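Kunton opens lending room for games, balls and table toys

Shelves, tubs and clear trays replace the old cupboard, with 1,719 items ready to borrow from August

The Kunton play library is moving out of its cupboard. From August, families, childminders, schools and clubs will be able to walk into a proper lending room on the ground floor of the Nakau building, pick what they want from open shelves and take it home the same day.

The collection has grown to 1,719 items, and we are delighted that people will at last be able to see them. Until now, borrowing has meant filling in a slip at the desk, waiting while a member of staff went through the cupboard, and hoping that the thing you had in mind was near the front. Plenty of good games went unborrowed for months on end. A few had never been out at all!

The new room changes that. It is twice the size of the old store and the desk next to it put together, it has windows along one side, and the low shelves start at knee height so that small children can do their own choosing. There is a wide table in the middle for opening boxes and trying things out, and a quieter corner with two benches for anyone who needs to sit down with a baby or wait for an older child to make up their mind (this can take some time, as regular borrowers know).

What you can borrow

Board games and jigsaws make up the largest part of the collection, and they fill the long wall. Next to them are building sets, wooden railway pieces, dressing-up bags, puppets and a good run of musical instruments, including the hand bells that the holiday clubs fight over every summer.

The part we are most excited about is the table play section, which is new. It grew out of our afternoon sessions, where the simplest things kept coming out on top. Give a group of four-year-olds some small balls, a few tubs and something to pick them up with, and they will sort, pour, drop, chase and swap for the best part of an hour. Grown-ups join in as well, and several of them are fiercely competitive about it.

So we have put together 267 table play kits, each one packed as a single loan. Every kit has a tray to play in and a set of small pieces to play with, and a card with a few starting ideas for different ages. The trays have raised sides, so most of what is dropped stays on the table and off the floor. We chose bright colours for the balls and left the trays see-through. Children like to look in from the side and underneath, and it makes tidying up much quicker when you can tell at a glance whether anything has been left behind.
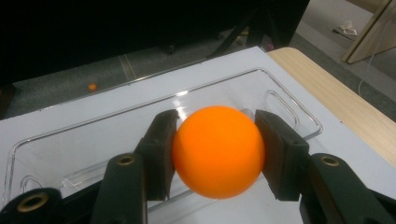

Picking things up sounds like a small matter, but it is where a lot of the fun lies. The kits come with different ways of doing it: fingers, scoops, spoons, tongs and grabbers. Round things are the hardest. A ball wants to roll away the moment it is touched on one side, so you have to come at it from both sides at once and squeeze just enough. Younger children tend to begin with their hands and move on to the scoops. Older ones go straight for the grabbers and start making up rules.

Some of our favourites from the idea cards:

Move all the balls from one tray to another without using your hands.

Pass one ball around the whole table, tool to tool. If it drops, it goes back to the start.

Close your eyes while a friend tells you which way to reach.

Carry a ball across the room and put it down in the tray so gently that it stays where you left it.

Put some water in the tray and see what floats (check with whoever owns the table first).

The cards have been written in everyday words with large print, and the backs have been left blank. Borrowers are warmly invited to write their own games on them. The best ones will be copied on to the next batch of cards, with the name of the family or group that sent them in, if they would like that.

A note for parents of very young children: small balls are not suitable for babies and toddlers who still put everything in their mouths. Kits with small pieces carry a red label on the lid and are kept on the higher shelves. A separate group of kits, marked in green, has only large pieces. Please ask at the desk if you are unsure which would be best, and stay close by while little ones are playing.

How borrowing works

Joining is free for anyone who lives, works or goes to school in Kunton. You will need something with your address on it, and it takes a few minutes at the desk. Members can have up to 8 items at a time and keep them for three weeks. Loans can be renewed once, either at the desk or by telephone, unless another borrower is waiting.

Schools, nurseries and clubs can join as a group. Group members may borrow more than the usual limit by arrangement, and it helps us a great deal if they can let us know a week ahead. The big outdoor games in particular are heavy and are best collected by two people with a car.

We do not charge for late returns. We do ask that people get in touch if they are going to be late, especially with the kits and with anything that has been reserved for a birthday.

Pieces go missing, and things get broken. We know this and we plan for it. Tell us when you bring the item back and we will find a spare from the odds and ends drawer, which now fills a whole chest and holds more than 2,000 loose dice, counters, cards, pegs and wheels. It is well worth a look if you have an incomplete game of your own at home. Borrowers are welcome to take what they need from it, and to add to it too.

Cleaning and checking

Each item is checked when it comes back. Hard pieces and trays are washed in warm soapy water, rinsed and left on racks to dry overnight before they go out again. Soft toys and dressing-up clothes go through the machine. Board games are opened, checked against the list inside the lid and wiped down.

The trays have two handle holes, one at each end, and stack on the racks without trouble. We tried several sorts before settling on these. Some were too deep for short arms, and one handsome set had square corners that trapped crumbs and sand and had to be cleaned out with a toothbrush. Rounded corners have made washing-up day a good deal more cheerful.

A room made by many hands

The shelving was designed and built by Ernasik, the joinery workshop on the other side of the yard, who came over more than once to watch children using the old cupboard before they drew anything. It shows in the results. The shelf edges are smooth and gently curved, the lowest row has a lip so that boxes do not slide forward, and there is a step that pulls out from underneath and tucks away again without pinching anyone's fingers.

The Ogundipe Fund paid for the table play kits, the drying racks and the first year's supply of labels and card. The fund has supported our afternoon sessions from the beginning, and we are very grateful that it wanted to help them reach people at home as well.

The Nakau building has given us the room itself, along with the use of the kitchen next door, where the washing is done. It has level access from the car park, a toilet with changing table, and space under the stairs for five or six pushchairs. There is a bus stop at the gate.

"We have wanted this for years," said a spokesperson for the play library. "People come in asking for one thing, and then they catch sight of something else on the shelf and their whole face changes. You could never get that from a cupboard. We can't wait to see what goes home first."

Opening times and first events

The room will be open on weekday mornings from 9.30 until noon, and again after school from 3.15 until 5.30. There will be weekend opening during August, from 10 until 1, while people are finding their way around. After that, hours will be set according to when the room is busiest.

Throughout the opening month there will be drop-in table play every morning at 10.30. The trays will be out, the tools will be in a tub in the middle, and there is nothing to book and nothing to pay. Come for ten minutes or stay for the whole session. Children must bring an adult, and adults without children are just as welcome. Several of the jigsaws are far too hard for anyone under twelve.

There will also be an evening for childminders and nursery staff, with a chance to try the kits and ask about group loans. Tea and cake will be served from 6.30.

Donations of games and toys in good condition can be handed in at the desk during opening hours. At present we are especially keen to have two-player games, large-piece jigsaws, and anything that rolls, spins or rings. We are sorry that we cannot take electrical toys or very large soft toys.

For members of the press

Reporters and photographers are welcome to visit the room before it opens, by arrangement with the play library desk. Photographs of children can only be taken with the agreement of the adult who is with them, and staff will be glad to help with this on the day.

Notes

The Kunton play library lends games, toys and play kits to families and groups in the town. It runs free afternoon play sessions in term time.

Ernasik is a joinery workshop based in Kunton. It makes furniture for schools, nurseries and homes.

The Ogundipe Fund gives grants for play and learning in the local area.

Ends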